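Bench Arm Build, Shared Workshop - Progress Report to the Cestetti Fund

4 min read

Prepared by Narendra Vashisht for the period ending in March

Status

The build is on plan for the mechanical work and behind on the control software. The welded stand is finished and bolted to the workshop slab. The power cabinet is wired but has not been signed off. Simulation work, which was to run alongside the stand, started late and is now the main activity.

Spending to date is within the second installment. No change to the total is requested.

Mechanical

The stand was cut and welded in the shared bay over two evenings. The first top plate warped and was replaced with a thicker one. Flatness on the new plate is within the limit set by Umesh Thakur in the original proposal. The bench top sits 700 mm above the slab. It was originally drawn higher, but the lower position gives better reach to the far corners.

The cable run goes down the back of the stand and into a covered floor channel. The Bendia connectors in the proposal had a long lead time, so we used a plain gland plate instead. This saved a small amount, carried over to the sensor line.

Electrical

The cabinet holds the main breaker, the safety relay and the supply for the tool side. The emergency stop circuit has been tested with the arm unpowered. A powered test is waiting on sign-off by the workshop's electrical lead. One relay failed on the bench and was replaced under warranty.

Software

The controller code, named Nusero in the proposal, now runs the full pick cycle in simulation: approach, descend, close, lift, place, return. Path planning and gripper timing are separate modules and can be tested alone. The logger writes joint positions and gripper state to one file per run.

Umesh rewrote the descent step after the first batch. The old version came down on a fixed path and clipped wide parts when the target was close to the table edge. The new version corrects its heading before the last 31 mm of travel.

Simulation results

A batch of 171 runs was completed with the new descent step. Object positions were varied between runs, with extra weight on the edges and corners of the table. Seven runs failed. All seven were low, long objects gripped off center, and all were near the table edge. No run ended with contact between the arm and the table.

The test layout uses household objects on a wood table, with the simulated Franka arm mounted on its own base next to it. The render shows a far-corner case, with the gripper pointing straight down at a long white object and a watch and a bowl left on the other side of the table.
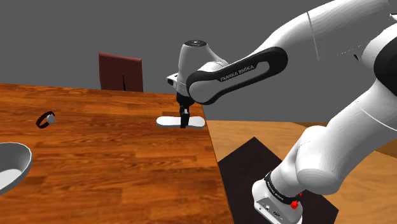 Open items

1. Powered test of the emergency stop circuit. Blocked until the cabinet is signed off.
2. Grip centering for low objects. Umesh has a fix in draft - it needs a repeat of the full batch before it is merged.
3. Friction values in the simulator. The current ones are defaults and have not been checked against real parts.
4. Fingertip pads. Prajapati has quoted for two grades of rubber. We plan to order both.

Next period

Work will move from simulation to the bench once item 1 is closed. The first bench runs will be at reduced speed with no objects on the table. We ask that the third installment be released on the existing schedule.

2 comments | 7 shares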